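Paper folding tables fill up early at Sirkora hall

WEDANO — Folding started a little after nine in the morning and by noon there wasn't a free chair at the long tables. The June paper day at Sirkora hall is back, same room, same bad parking, more people than last time.

Over 500 came through the doors before lunch, according to the front desk. Organizers had put out 2000 sheets of plain white and were already talking about sending someone to Coşkun, the stationery shop on the corner, for more.

The job this year is one big hanging piece for the library stairwell. It needs 900 folded points, long and thin, strung up in rows. Anybody can make one. Take a sheet, fold it on the long side, fold again, press hard, pass it down.

"People come in saying they can't fold anything," said Trilok Bajpai, who is running the tables. "Fine. Sit down. You'll have one done before your coffee gets cold."

His one rule is the tip. It has to come to a real point, no blunt ends, or the row looks wrong once its up on the line. Blunt ones go in the practice box and get used by the kids.

A long one in plain white, wide at one end and drawn down to a sharp tip, is the shape the library asked for. 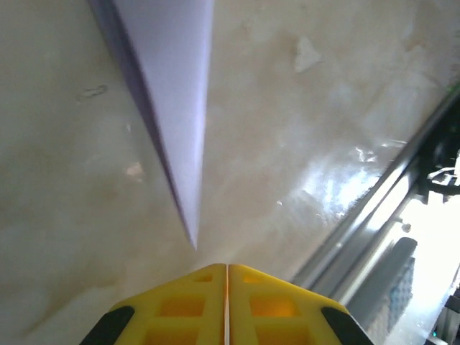 What happens next

Folding goes on until 5 p.m. today. Stringing is tomorrow, same hall, side entrance. Bring small scissors if you have them, the hall set is mostly dull.

The thread and the hanging rods were paid for by Tedance, the dance school upstairs, which also gave up its practice slot so the tables could stay out overnight. Classes move to the gym for the evening. Parents should of had a message by now, if not call the school office.

There are 40 places for the stringing session and a sign-up sheet by the coat rack. It was about half full at lunchtime. Stringing is slower work than folding, Bajpai said, and he'd like adults or older teens for it.

"It's knots. A lot of knots," he said.

The finished piece goes up in the stairwell before the end of the month. The library will close the stairs for a morning while the rods go in, elevator stays open. It hangs through the summer, and after that the points can be picked up at the front desk by anyone who wants one back.

Entry is free. Coffee and rolls at the back of the hall, cash only. The lot behind the building is full, use the street by the post office.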